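Sornen – Call for Participants: Household Wood Finish Wear Study

Sornen is recruiting 25 households for a study of how clear and pigmented finishes on domestic wood furniture wear under ordinary use. The study is run from our Femcombe office and covers tables, cabinets, benches and shelving in private homes. Applications close 06/02/2021.

Background

Bench tests for furniture finishes use a fixed load, a fixed abrasive and a fixed number of cycles. Results are repeatable, but they correlate poorly with wear in the home, where loads are small, irregular and concentrated at handles, drawer fronts and table edges. The study will produce a set of field measurements against which the Surley abrasion method can be recalibrated.

What we measure

Each household nominates three pieces of furniture. One must be a storage piece with drawers or doors in daily use. The other two may be of any type, provided that at least one has a flat horizontal surface.

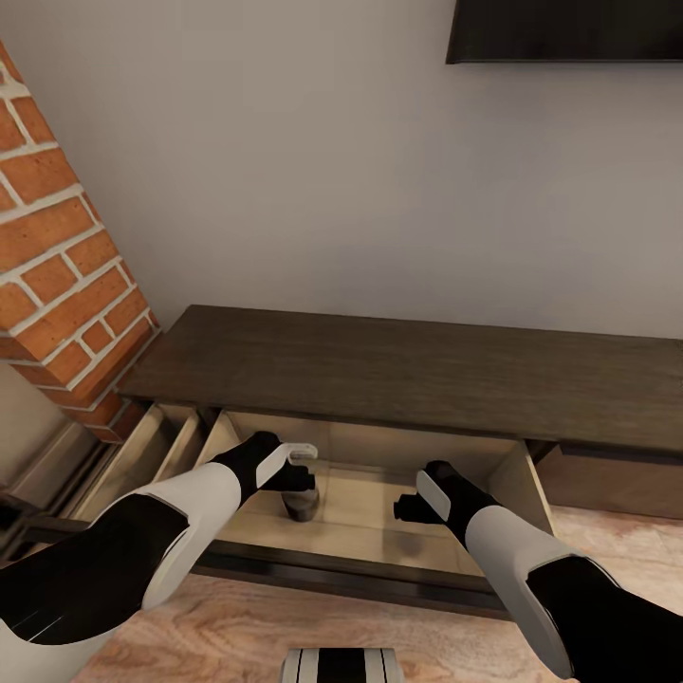

Storage piece, dark brown wood finish, drawer open.

On each piece we mark out test patches with removable corner tabs. Gloss, color and surface roughness are recorded at the first visit and again at the last. Film thickness is measured by ultrasonic gauge – no cutting, scraping or solvent is used at any stage. Between visits, the household keeps a short weekly log of cleaning products used, spills, and any change in where the piece stands.

Open-grain and low-sheen surfaces are of particular interest. They are underrepresented in our existing records, and gloss readings on them are hard to interpret without a matching roughness trace.

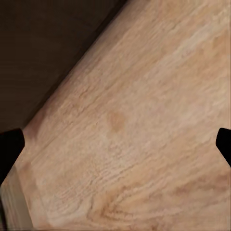 Pale wood surface with visible grain, matte.

Eligibility

Applicants must:
– be 18 or over and the owner or leaseholder of the home
– have lived at the address for at least one year
– own all nominated furniture outright
– agree not to refinish, oil or wax the nominated pieces during the study

Homes with pets and small children are eligible. Homes where the nominated pieces are in storage or in a room closed for the season are not. Veneered pieces are accepted if the veneer is sound at the edges.
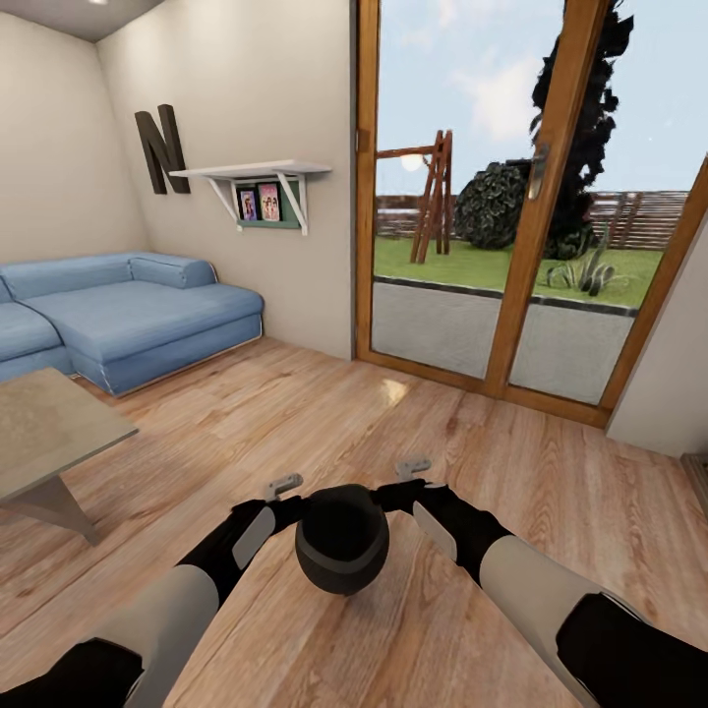
Can I keep using my table for meals during the study?
Normal use is required, including meals, homework and hot drinks. Please don't add mats or cloths that you wouldn't otherwise use.

Room conditions

A temperature and humidity logger will be placed in each room that holds a nominated piece. The logger is battery powered and makes no sound or video recording. In open-plan homes one logger may be assigned to more than one piece, subject to distance from windows and heat sources.
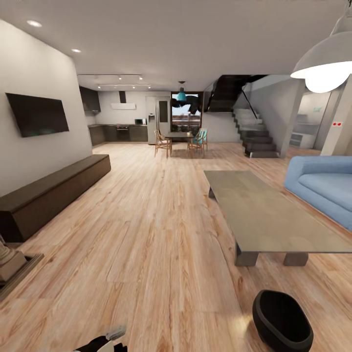

Open-plan living space with kitchen and dining area beyond.

Time and payment

There are two home visits, each lasting up to 3 hours. The weekly log takes 15 minutes. Participants who complete both visits and return all logs receive 3,725 Khunthong store points, credited after the final visit. Points are not paid for partial completion, except where Sornen ends the study early.

How to apply

Send a short note to the study coordinator, Chalerm Boonyarit, at the Femcombe office. State the type, approximate age and finish (if known) of each piece you wish to nominate, and attach one photo per piece in daylight without flash. Selected households will be contacted in June and asked to sign a consent form before the first visit. Unsuccessful applications are deleted when selection closes.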